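Ticket 273
Queue: Facilities / laundry and folding
Opened by: Américo Abreu
Site: Oltcombe, ground floor
Priority: normal (was low, bumped)
Status: open, waiting on parts
Subject: Shirts creasing again after fold, green cover on big table keeps bunching

Original report

Shirts coming off the big table with creases across the front. Not from the wash, they look ok going down. Smooth them out, turn them over, and there's a line pressed in where the cover was rucked up. Worst with the short sleeve ones, the thin cotton. Towels fine. Heavier stuff fine or nobody's complained.

Cover is the sage green sheet, the new one, went on in April when the old Orno pad got taken away. No clips, no elastic, just laid over. Every time you drag a shirt toward you the sheet comes with it.

Can someone look. Also the small table, see further down.

Log

08:40, Américo
Pulled sheet tight by hand, tucked the near edge under. Did one stack of shirts. First few good. By the end of the stack sheet had walked toward me and the creases were back. So tucking one side isn't enough.

09:15, Américo
Tucked both long sides. Better but the corners lift. Far corner is the bad one, can't reach it from the folding side without leaning over everything.

Tried ironing the sheet in place. Don't do this. Flattened the middle, pushed all the slack out to the edges and now it's got a wave in it.

10:05, reply from desk
Is the sheet the right size for the table? Pruvost ones come in 2 sizes and the label's on the hem.

10:20, Américo
No label that I can find on the hem. Might of been cut off. Hem looks re-sewn on one end. Pretty sure it's the larger size cause there's so much of it, but can't prove it. Will measure when the table's clear.

10:50, Américo
Put the blue shirt down as the test piece, same one as yesterday so we're comparing like with like. Adding picture. 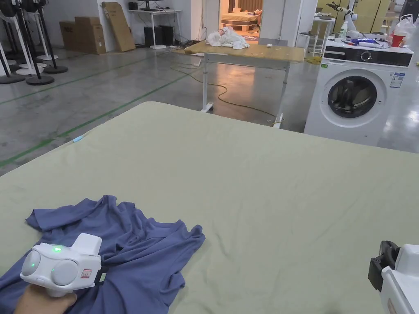

Blue test shirt on the green cover, before smoothing. Note creases in the sheet.

11:05, Américo
OK so with that shirt:
collar end first, buttoned, smoothed down from the shoulders. Sheet moved.
hem end first, smoothed up. Sheet moved less.
lifted shirt and laid it down flat instead of dragging. Sheet didnt move at all.

So part of this is us. If you lift and lay, no problem. But nobody is going to lift and lay a full basket, it takes forever, and I'm not going to pretend they will. Need the sheet held down.

11:30, reply from desk
Agree on both. Can you try a non slip layer underneath? There should be a roll of the Drustetti mesh in the supply cupboard, bottom shelf.

11:45, Américo
Found roll. Only enough for one end of the table. Width is fine, length isn't. Cut it in two strips and put one near me and one across the middle. Nothing left for the far end.

12:10, Américo
Result with two strips: near half stays put, really good. Far half still slides and now it bunches up against the middle strip, so there's a ridge. Folded across the ridge by accident and got the exact same crease as before, just in a new place.

Conclusion so far, mesh works, need more of it. Please order. One full roll would do it with spare.

12:20, reply from desk
Ordered. Supplier says 14 days. Can you live with it till then?

12:25, Américo
14 days is a long time for a roll of mesh but ok. In the meantime, folding on the near half only. Stack on the far half. Works if people don't spread out.

Second issue, small table (light wood top, white legs, on casters)

13:10, Américo
Keeping this on the same ticket, close it seperately if you want.

The pile of white stuff on the left end of that table is unsorted. It gets mistaken for done because it's up off the floor on a table. Twice now people have taken from it and put it away with the folded things. Then it all has to come back out.

Asking for: a basket, any basket. Unsorted goes in basket, table top stays for finished. Doesn't need to be fancy.

Also the casters. I'd like them locked if they lock. Haven't checked underneath. Table creeps when you lean on it to sort.

13:25, reply from desk
Will send a basket over from the other building. On the casters, look for a small lever on the side of each wheel. If there isn't one we can get rubber cups.

13:50, Américo
Had a quick look, couldn't tell, didn't want to move it with the cable down there. Yellow cable runs under and around that table and back toward the washer. Long loose loops on the floor. Can this be rerouted or at least coiled? Rolling a table over it isn't great and it's right where you walk with your arms full.

14:00, reply from desk
Don't move the table till the cable's sorted. Raising it with electrical, linked to this ticket. Don't unplug anything on your own please.

14:05, Américo
Wasn't going to.

Third, small

14:30, Américo
There's a small light blue thing sitting near the far corner of the green cover. Pen cap or a tag maybe, can't tell from where I am. If it's a pen cap I want it off there before it ends up inside a shirt, and if there's a cap there's a pen. Check pockets before wash, please remind the evening people. We lost a whole load of whites to a pen once and I'm not doing 100 napkins by hand again.

14:35, reply from desk
Reminder added to the sheet by the washer.

Settings / what to do until mesh arrives
Sheet tucked both long sides, pull tight at start of each stack
Fold near half only, stack on far half
Lay thin shirts down, don't drag
Hem end first if you have to drag
Don't iron the cover on the table
White pile on small table = NOT done, leave it

Outstanding
Mesh roll, ordered, 14 days
Basket from other building
Cable reroute, with electrical
Casters, check for levers after cable is moved
Measure sheet against table (me, when clear)

16:40, Américo
Measured. Sheet is way over on the long side, hangs down a lot more one end than the other even when I center it by eye. Think it IS the larger Pruvost. If you've got the smaller size in stock I'd rather have that plus the mesh. If not then I'll fold the extra under and pin it, but need to know before the mesh comes, don't want to lay it twice.

16:55, reply from desk
Checking stock, will update tomorrow morning. Leaving open.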